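Ticket 123
Product: Arnasen desktop dustpan and brush set, pale green
Status: Closed
Opened by: Baptiste Deschamps

Message 1, Baptiste

Hi Flitmont support! I bought the Arnasen dustpan and brush from your shop in August and mostly I'm really happy with it, it's a nice size for a table and the color makes me weirdly cheerful. But I can't get it to pick up the fine stuff. Big things like paper bits and staples go in fine. Eraser crumbs, though, just slide under the front edge of the pan, and I end up with that little gray line of dust that moves back an inch every time I move the pan back an inch. You know the one.

My table has a fabric top (blue-gray, a bit mottled, came that way from Ilside) so maybe that's part of it? The same pan works great on my kitchen counter. Also the bristles look like they're leaning to one side now. Did I do that?

Message 2, Flitmont support

Hi Baptiste, thanks for writing in. Fabric tops are harder than smooth ones, so a few questions before we send you anything.

How are you storing the set? Have you washed the brush? And are you pressing down on the pan while you sweep, or just resting it?

Message 3, Baptiste

Okay so, storage: I've been keeping it in a drawer, brush on the bottom, pan on top, and then a stack of envelopes on top of that. Typing it out I can kind of see the issue with the bristles!

Washed it once, with dish soap, and put it back in the drawer the same evening. Pressing down: no, just resting it. I didn't want to scratch anything, but I guess you can't really scratch fabric.

Message 4, Flitmont support

That helps. Please try these in order and tell us where you get to.

Rinse the brush in warm water, comb the bristles straight with your fingers and leave it overnight with nothing touching them. Don't put it back in the drawer.

Lay the pan on something flat and look along the front lip. If you see daylight in the middle, the lip has warped and we'll replace the set.

On the fabric, press the lip down a little so it sinks into the surface, then use short flicks toward you. Long strokes push the fine dust into the weave.

Message 5, Baptiste

Did the rinse last night and hung the brush off a cupboard knob. This morning at 9 the bristles were so much better, not perfect, maybe a slight lean left if I'm being picky.

Lip check: I put it on the glass shelf in the bathroom and there's no gap at all, so no warp. Good news for you guys, I suppose.

The flicks work! Mostly. I did the left half of the table and it came up clean, then I got to the back where the pen holder lives and made a mess again because I was trying to sweep around things. I've got a mesh pen holder back there and a notebook, and crumbs love to collect right up against both of them. Do I really have to clear the whole table every time? I'm lazy, I'll be upfront about that.

Message 6, Flitmont support

You don't have to clear all of it. Lift small loose things off first (caps, clips, anything the brush would drag along), then work from the back toward the front and stop at whatever is too heavy to bother moving. For crumbs against the pen holder, use the corner of the brush. If you can, send a photo of the set on the table so we can see which version you have. The older one has no hanging slot in the handle.

Message 7, Baptiste

Photo attached. Mine has the slot, so it's the newer one, right?
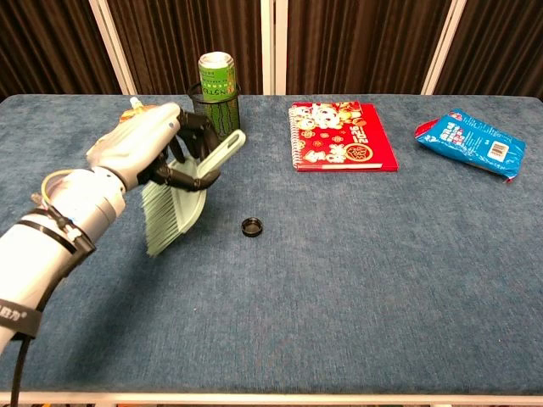
Attachment: pan and brush over the fabric top, black bottle cap still to pick up

Yes, I know, the cap. You told me to lift the small stuff off first. And there's an energy drink can in the pen holder, I'm getting to that too.

Message 8, Flitmont support

Thanks, that's the newer version, and no replacement is needed. Since there's a slot in the handle, you could hang the set up by it. The Carré stick-on hooks will hold it, as long as you put the hook on a smooth surface.

Message 9, Baptiste

Got a hook and stuck it on the side of the bookcase. I've been using the set for a few days now with the short flicks and pressing the lip down, and the gray line is gone except in one spot near the back edge where I think I spilled sugar at some point. A damp cloth took care of most of that. Bristles are staying straight too.

You can close this one. Thanks for being so patient about a dustpan!

Resolution notes: bristles bent in storage, no fault found with pan. Customer advised on fabric surfaces and hanging storage. No parts sent.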